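gavalas-drawer-check

抽屉任务状态检查器及附带标注集的说明文件
最后修订:2026年5月22日

先说结论

如果你想找一个装上就能让机械臂把厨房台面收拾干净的规划器,可以关掉这个页面了。仓库里的东西只做一件事:读入台面相机的图像和机械臂的关节数据,判断规划器自以为完成的那一步有没有旁证。它不发运动指令,也不会让成功率变高。按我们的使用经验,接上它以后报表上的成功率通常会降。

写它的起因是一月份在 Drarnthorpe 看到的一份日志。规划器连续报告“已放入抽屉”,回放时却发现好几次物体还在台面上,夹爪合拢到了阈值以内,程序就当它抓住了。那份日志当时已经进了周报。后来我们翻了更早的记录,同类问题不少,只是没有人回放过。

仓库内容

checker/ 状态检查器本体,Python 实现
predicates/ 谓词定义,每个谓词一个 YAML 文件
bridge/ 与 Nudura 规划器对接的消息转换层
labels/ 人工标注,JSON Lines 格式
tools/ 回放、对齐、抽查用的脚本
attic/ 已经不用但还有人引用的旧代码,别从这里开始读

图像与关节数据的原始文件不在仓库里,体积太大,需要用 tools/fetch.py 另行拉取。脚本会校验哈希,校验不过就整段丢弃,不会尝试修复。曾经有过一个“自动修复”选项,它把时间戳错位的记录拼得很像样,我们把它删了。

数据

共有259段任务记录,从中抽取并人工标注了2,391个关键帧。每个关键帧标注的是谓词真假,例如“抽屉处于拉开状态”“目标物在抽屉内”“目标物在盘中”。边界框只有一部分帧有,质量参差,训练检测器请用别的数据。

谓词一律允许三个取值:真、假、看不出来。第三个值在标注里占的比例比预想的高,主要来自遮挡。有合作方建议把“看不出来”并入“假”,理由是下游代码好写。我们没有采纳。一个谓词看不出来时,规划器该做的是换个视角或者停下,把它当成假会触发一次多余的抓取,而多余的抓取正是撞翻东西的常见原因。

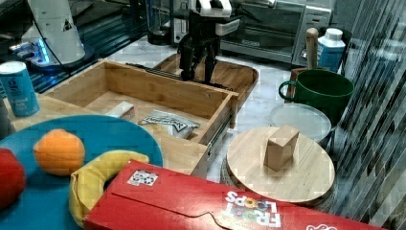
近景视角:黑色双指夹爪位于拉开的木抽屉后方,抽屉内有白色小方块和一只皱起的透明包装袋。

近景视角的分辨率足够看抽屉内部,但夹爪一伸进去就会挡住大半。俯视视角遮挡少,可是抽屉内部的细节小得可怜。两路图像给出矛盾结论时,检查器输出“看不出来”,不做投票。投票版本在 attic/ 里,它的指标好看一些,好看的部分基本来自对近景视角的偏信。

透明物体是另一个老问题。包装袋、塑料盖、玻璃罐在深度图上经常缺一块,分割模型给出的轮廓又常常很自信。置信度这个字段我们保留了,请不要拿它做安全判断。我们对它做过校准,换一盏灯就失效。

安装

需要 Python 3.11 及以上版本。先建虚拟环境,然后:

pip install -e .
python tools/fetch.py --split dev
python -m checker.replay --split dev --no-vote

最后一条命令会逐段回放并输出一份对照表,左列是规划器的说法,右列是检查器的判断。第一次运行较慢,要编译谓词。若报 clock_skew 错误,先查相机主机和机械臂控制器的时钟,不要直接调大容差。容差调大之后一切都会通过,包括不该通过的。

没有显卡也能跑,只是分割部分会退回到较小的模型。小模型的结果不要和本文的数字放在一张表里比。

谓词怎么写

每个谓词要写明三件事:依赖哪些观测、观测缺失时返回什么、结论能维持多久。最后一项常被省略。“目标物在盘中”在夹爪离开之后还能维持一阵子,夹爪还在盘子上方时就只对当前时刻有效。如果 YAML 里没有 ttl 字段,加载器会直接报错退出,没有默认值。

名称请描述可观测的状态,不要描述意图。提交里出现过叫 task_basically_done 的谓词,已退回。

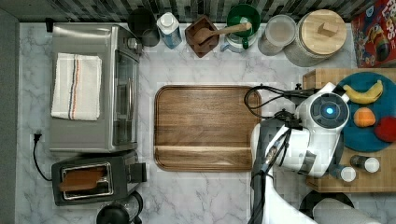 检查器可以直接当作强化学习的奖励函数吗?
技术上接得进去,但我们不建议这样做。策略很快会学会制造让谓词成立的画面,例如把物体推到相机看起来在盘里的位置。若一定要用,请另留一套不参与训练的谓词做验收,并人工抽看回放。

与规划器对接

bridge/ 目前只支持 Nudura 的消息格式。对接方式是旁路订阅:规划器每宣布完成一步,检查器收到通知,取前后各一小段观测,返回三值结果和依据。规划器听不听由它自己决定。默认配置下它不听,只写日志,请在部署前改掉 on_unknown 这一项。可选值如下:

log 只记录,继续执行
hold 暂停,等待人工确认
relook 请求换视角后重判一次,仍看不出来则暂停

我们自己用 relook。hold 在演示时很尴尬,在夜间无人值守时倒很合适。

两条手臂同时工作的情形支持得不好。检查器能读取两组关节数据,但谓词里的“夹爪”默认指主臂,另一条手臂若遮住了相机,依据字段里不会说明是谁挡的。这个缺陷已经挂了很久,改起来要动消息格式。

评测

测试集有94段,与开发集按任务划分,没有共享的任务指令。检查器对整段任务的最终判断与人工一致的有80段。剩下的段落里,多数是检查器说“看不出来”而人工给了明确结论,也有几段是它明确地说错了。说错的那几段全部列在 labels/disagreements.jsonl 里,建议先看它们,再看上面的比例。

这个比例有几处水分需要交代。测试集与开发集出自同一张台面、同一批相机,换个厨房会怎样,我们没有数据。人工标注者看的是同样的图像,图像里看不到的东西他们也看不到,所以“与人工一致”不等于“与事实一致”。另外,任务指令是我们自己写的,写的人知道检查器擅长什么,很难说完全没有影响。

Skodidton 的同行用自己的记录复现过一次,结论是抽屉相关谓词尚可,堆叠相关谓词基本不能用。我们看过他们的回放,同意后半句。对前半句保留意见,他们的抽屉面板比我们的颜色深,边缘好检测得多。

已知问题

叠放在一起的容器会被当成一个物体。与其相关的谓词在加载时会打印警告,请不要为了日志整洁把警告关掉。

盒装食品上的大字会干扰开放词汇检测。查询词和包装文字相近时,检测框容易落到盒子上,哪怕真正的目标就在旁边。

同类容器排成一行时,物体编号可能在遮挡后互换。编号互换不影响“台面上有某类物体”,但会影响“刚才那一个还在原处”。后一类谓词目前标为实验性质。

反光台面在部分角度下会让深度值跳变,时间滤波能压住一些,代价是判断延迟。延迟的默认值偏保守,赶进度时有人会把它改小,改完请重跑测试集再汇报结果。
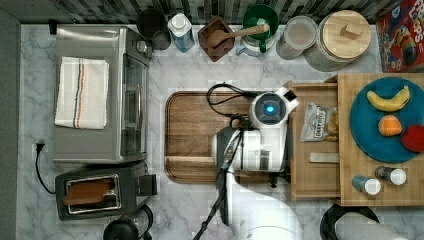
俯视视角:白色机械臂伸到木砧板上方,右侧木盒内有小包装袋和一根短金属条。

不适用的场合

不要用它判断食品安全、烤箱是否通电、表面是否烫手。相机看不出这些,谓词库里也没有。有人用“旋钮角度”推断加热状态并提交了代码,旋钮角度只能说明旋钮的角度,合并请求已关闭。

也不要用它替代急停、力矩限制或任何硬件层面的保护。检查器的判断发生在动作之后,等它说不对,该碰的已经碰到了。

标注的来历

标注由两人独立完成,意见不同时由第三人裁定,裁定前的两份原始标注一并保留。抽查发现约一成的分歧来自谓词定义本身含糊,尤其是“在旁边”。这个谓词后来拆成了左右前后四个,含糊程度有所下降,没有消失。旧标注没有全部重做,受影响的记录带有 legacy_near 标记,默认加载时会跳过。

版本与兼容

谓词文件的格式在小版本之间也可能变。我们试过承诺稳定,结果是把错误的定义也稳定了下来。升级前请用 tools/diff_predicates.py 比较新旧输出,差异超过预期时先锁住旧版本。

提交修改

新增谓词需要附带至少一段它判断失败的记录。没有失败记录的谓词一律视为没测过。修改阈值请同时提交修改前后的对照表,只贴改善的那几行不予合并。

问题请发到 Gavalas 项目的议题区,附上记录编号、检查器版本和 on_unknown 的取值。只写“识别不准”的议题会被要求补充信息,超过一个月没有补充就关闭。

许可

代码采用 MIT 许可,标注采用 CC BY 4.0。引用评测结果时请注明测试集版本,并把“看不出来”的数量一起写上。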